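Compensation Board to Reopen Hearing Loss Claims at Former Vieira Foundry

6/7/20

The Skukmont Workers' Compensation Board will reopen 128 hearing loss claims filed by former employees of the Vieira foundry, following an internal review of the way noise exposure was measured at the plant.

The claims were denied over a period of several years, in most cases on the ground that the worker's recorded exposure fell below the level the Board requires for a finding of occupational hearing loss. The review found that the readings used in those decisions were taken near the loading doors and in the pattern shop, and that no separate readings existed for the shakeout floor or the grinding bays, where many of the claimants spent most of their shifts.

"The Board accepts that the exposure record was incomplete and that it should not have been treated as final," said Filipa Louro, director of claims policy. "Each file will be decided again by an adjudicator who had no part in the first decision."

Former employees will not have to submit a new application. Letters are being mailed to the last known address of every claimant, or to the next of kin where the claimant has died. Those who receive a letter may submit further evidence, including pay records, shift schedules, union grievance forms and signed statements from coworkers. A new hearing test will be offered at no cost through the Tarnon Occupational Health Clinic. Claimants who have had a test within the past 20 months may ask that the earlier result be used instead.

The review began in March after a group of retired foundry workers presented the Board with copies of maintenance logs kept by the plant. The logs listed repairs to the shakeout equipment and included handwritten sound level readings well above those in the Board's own files. Bernardo Henriques, who worked at the foundry as a molder and helped gather the logs, told the Board that ear protection was not issued on the grinding line during his first years there.

Under the revised procedure, adjudicators will assign an exposure level by job title and work area in place of a single figure for the whole plant. Where the evidence for and against a claim is evenly balanced, the decision will be made in the worker's favor. The Board expects to issue the first decisions within 4 months. Claims from workers over the age of 75, and those involving serious illness, will be moved to the front of the line.

Atimov, the company that acquired the foundry's assets after it closed, said in a written statement that it would provide any employment records in its possession. The company noted that it did not operate the plant during the years in question and took no position on individual claims.

The Board has assigned 5 adjudicators to the files and has asked the clinic to extend its appointment hours. It will also examine whether the same method of measuring exposure was used at other metalworking plants in the district. A report on that question will be made public when it is complete. 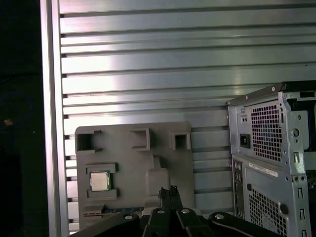 Sibusiso Radebe welcomed the decision but said that the offer of a hearing test would mean little to families whose relatives had died while waiting for an answer. He asked the Board to state in writing how those claims would be decided, and whether benefits would be paid back to the date of the first application.

The Board said that the question of retroactive benefits would be addressed in its letters to claimants. Inquiries may be directed to Jaime Neves in the Office of Worker Services.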